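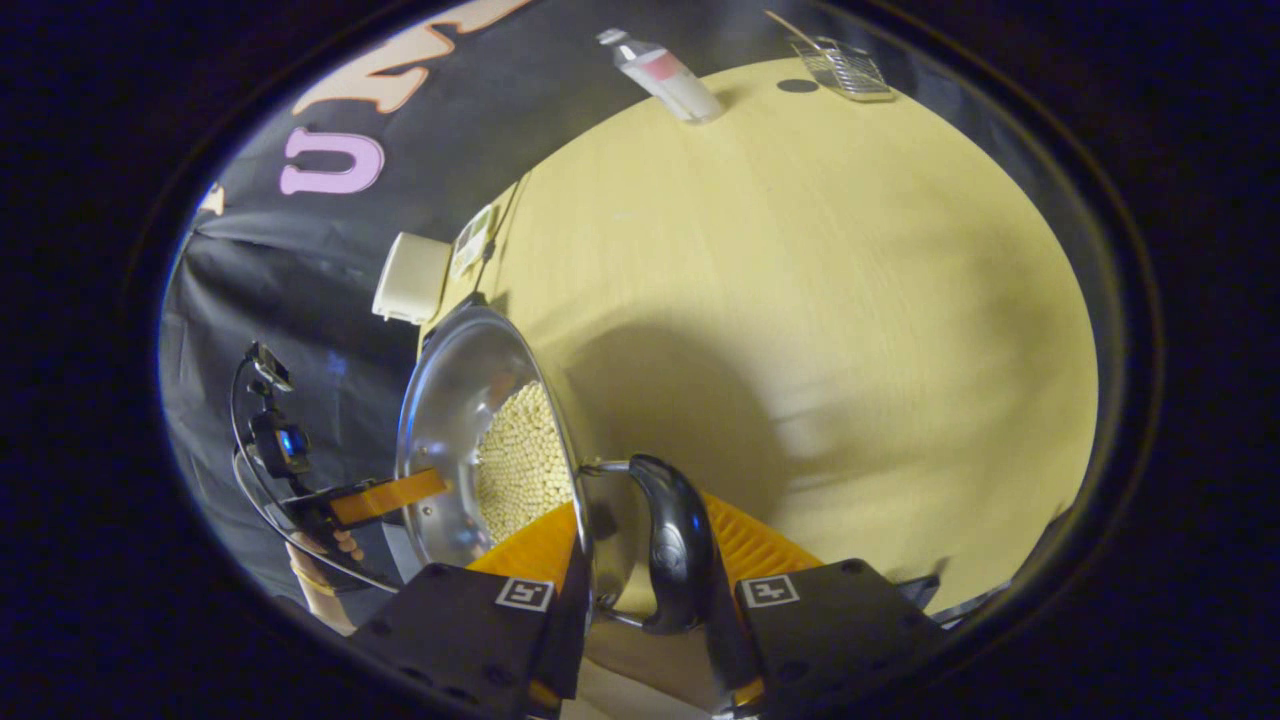 Pindik asked at the last check-in why we keep spending hours on finger pads when the budget line says "gripper," and whether the second half of the grant is going to look the same. Fair question! So I'm going to start there this time and get to the spending after.

The short answer is that the pads are the part that wears. The hand-held gripper itself has been fine since we set it up. The orange ribbed pads do all the touching, and a pot full of pellets is a lot harder on them than the light stuff we started with. The handle is curved and glossy, and once there's weight in the bowl it wants to roll. When the ridges are fresh the pads hold it. When they've gone smooth the pot starts to twist, and you feel it in your wrist before you see it anywhere else.

We logged 2,000 grips in this period (the plan said to get there by the end of March, so we're okay on that). The first set of pads came off at 771. I'd let that set go too long, to be fair, and the last stretch of it was pretty sloppy. For the sets after that I put in a check every 200 grips: wipe the ridges down, run a thumbnail across them, look for splits at the base where the pad meets the mount. It takes a few minutes and I've stopped dreading it.

Now the tags. Each finger has a little square marker on it, and the tracking is only as good as those two squares. We had a bad patch where the opening width was reading wide on the left side, and I lost most of an afternoon blaming the software. One corner of the tag had lifted. That's all it was. I threw out 322 grips from that patch because I couldn't say for sure when the corner let go, and I'd rather redo them than argue about it later. They're redone and they're in the 2,000, so please don't subtract them again like we did on the first draft of this report!

Screws: two backed out on the right finger, same pair both times. I cleaned the threads, put a dab of the removable threadlocker on, and they've stayed put so far. I mark the heads with a paint pen now so I can see if they've turned.

On parts, Daser shipped the replacement pads late but they did ship, and the fit is better than the first batch (less filing, thank goodness). Cisneros quoted us on a stiffer version. I haven't ordered it. I want one more full set of the soft ones run with the heavy pot before I spend your money on a maybe.

Still open: cable strain relief, which right now is tape and good intentions, and the written pad-change procedure. I promised Ridley a copy of that for their bench and it's half done. The steps are all there but the torque setting is a blank, as I've been doing it by feel and need to measure it properly.

Spending is under plan, mostly from the stiffer pads not being bought. I'd like to carry that over if that's all right with you.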